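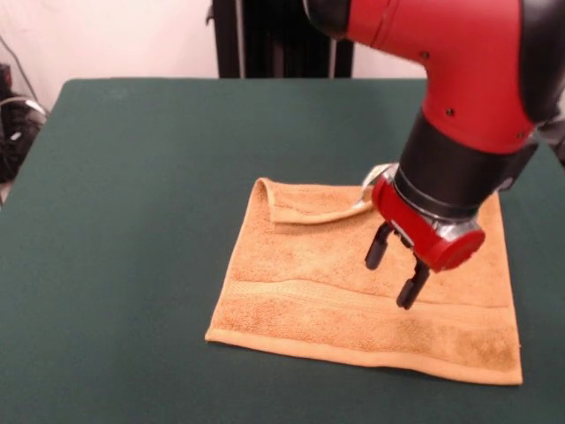 Terry towel on the dark green cover, start of notes for this batch.

22 July 2021

Towel handling, Aydoğan batch

Purpose: see how the washed towels take a fold compared with the January lot from Jomovetti, and decide whether the green cover stays on the table.

Stock. Aydoğan terry, one color, loops on both faces. Mass from the Rasbridge sheet is 487 g/m², unwashed. Not rechecked after washing, so treat it as nominal. Wash count on the log is 37, all on the same program, no softener.

Cover. Matte dark green cloth over the whole work area. Contrast with the towel is good along every edge. The cover gives a little under the towel and its own edges do not lie perfectly straight, so do not square anything to them. Use the tape on the table leg side for reference when a straight line is needed.

Care tag. Small, white, sticks out of a fold near one edge when the towel is rumpled. Useful as an orientation mark. On the Jomovetti lot the tag was sewn flush and we kept losing track of which side was up. Suggest recording tag position at the start of every run: near, far, left or right.

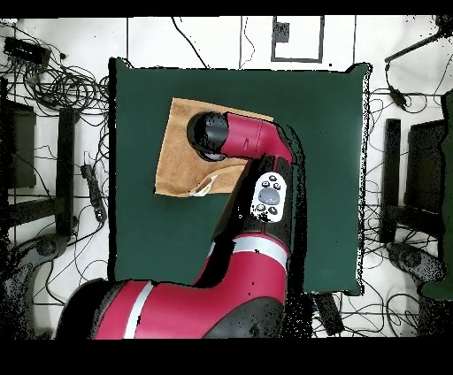 Corner lift

Corner taken at the upper edge. The fabric comes up as a tented peak and the slack goes into a diagonal twist running from upper left toward the center. Along the twist the cloth is doubled and the inner hem turns out. The hem is the stiffest part of the towel and it decides where the roll goes.

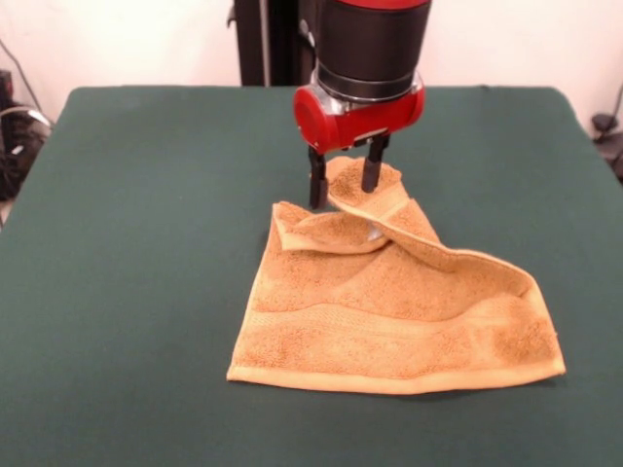
A shorter grip on the corner should reduce the twist. With 3 cm or less of fabric held I would expect mostly single layer – to be tried on the next set. Terry on this cover does not slide much; the loops catch on the weave. The Clomomora cover (smoother, gray) lets the towel drag more easily but makes the hem harder to pick out under the 3000 K lamps.

Terms for the log: "peak" for a raised corner, "roll" for a turned hem, "bunch" for anything where the outline can no longer be traced. The irregular triangle with one corner pointing away goes under bunch, even though the corner itself is readable.
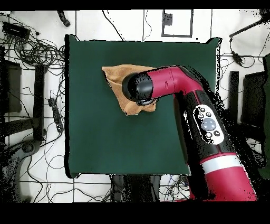
To do

– Weigh one towel after wash and correct the nominal figure.
– Log tag position before each run.
– Repeat corner lift with the shorter grip.
– Green cover stays for now. Lint-roll it between towels.
– Ask Rasbridge for hem width tolerance on the Aydoğan stock.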